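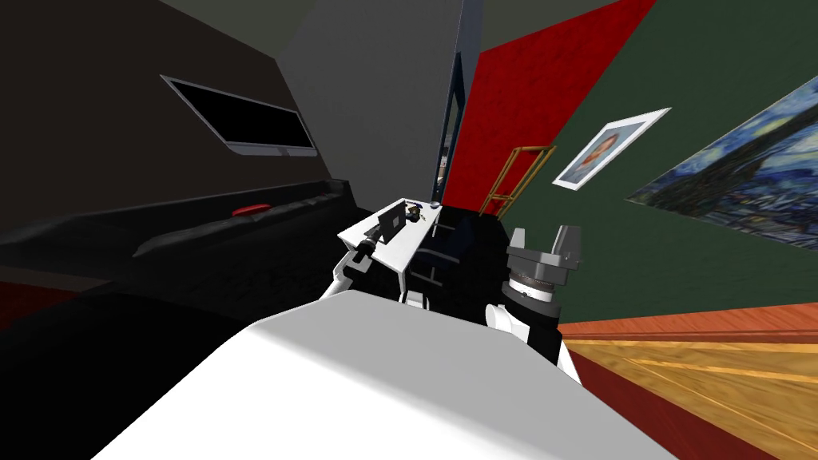

How a Webcomic Gets Made

A webcomic is a comic that you read on a screen. Some webcomics tell one long story. Others tell a new joke each time. Many are made by just one person.

Step 1: The idea

Seija Pelkonen draws a webcomic called Mavum, about a town where the buses can talk. She keeps a notebook of things she overhears and things that make her laugh. Most of them never get used. When she needs a new strip, she reads through the notebook and picks one.

Step 2: The script

Next she writes down what each character says. A Mavum strip has four panels. A panel is one box of a comic. The words have to fit inside the speech balloons and still leave room for the drawing, so she tries to use no more than 30 words in a panel.

Step 3: The drawing

First come rough sketches, called thumbnails. They are small and messy, and they show where everybody will stand. Then she draws the strip again with clean, dark lines. This is called inking. Color goes on last.

Some webcomic artists use the same pictures every time and change only the words. You might think this would get boring, but the same face can seem happy, worried or sneaky — it depends on what the character is saying.

Step 4: Putting it online

The finished strip is saved as a picture file and added to the comic's website. Readers can go back to the very first strip by looking in the archive, where all the old ones are kept. The Mavum archive has 449 strips.

What do readers do?

Readers write to the artist, and some make fan art. Fan art is a drawing, a model or even a cake based on somebody else's characters. Haiyan Su, who is nine, sent in a drawing of the Number 4 bus wearing a scarf. If you share fan art, say whose characters they are.

Words to know

Panel: one box of a comic
Thumbnail: a small, rough sketch
Inking: drawing the final lines
Archive: the place where old strips are kept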